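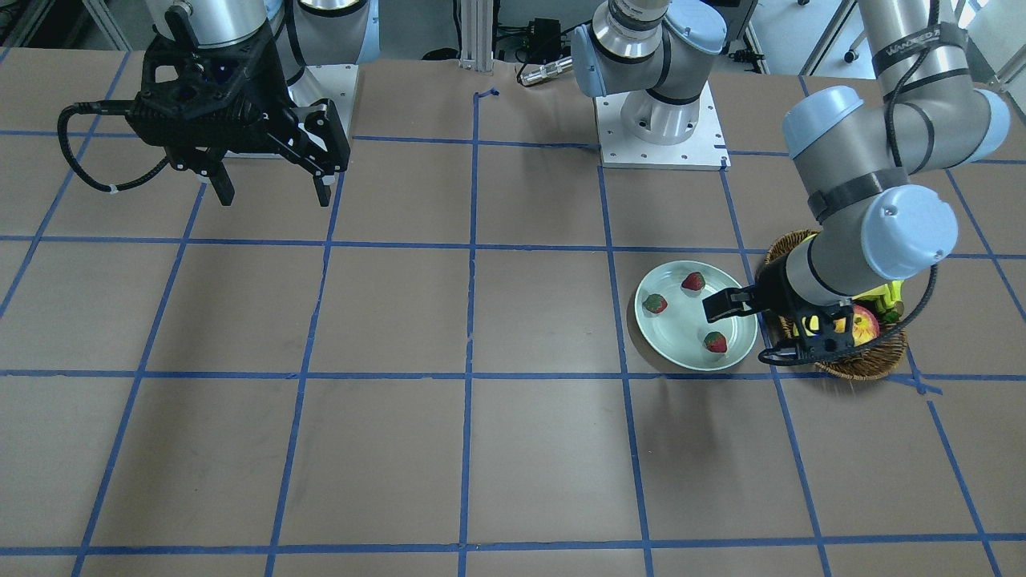
Clandamell Supporters' Club, Away Days

Home | Fixtures | Away Days | Youth | Shop | Contact

So we finally made it to the open day at Trundville's ground, and I'm still going on about it to anyone who'll stand still. Seven of us drove up in Rami Masri's old Saab (two cars, really, but the Saab is the one that overheated) and we were parked by ten in the morning.

The tour starts in the away locker room, which is tiny! Onni Miettinen couldn't sit down without his knees touching the bench across from him. Then it's out through the tunnel and along the touchline, and they do mean along it – one toe on the grass and the groundskeeper lets you know.

Best part for me was the defending session with Zdislava Skála, who coaches their back four. She had 28 kids out there learning when to hold the line and when to drop, and hardly a slide tackle all morning. Qusai Hamdan grumbled that in his day you'd have heard the crunch from the parking lot. I kind of loved it, though.

Almost 1,000 people came through by lunchtime, so get in line early for the pies. Lise Wong has the sign-up sheet for the return trip in March.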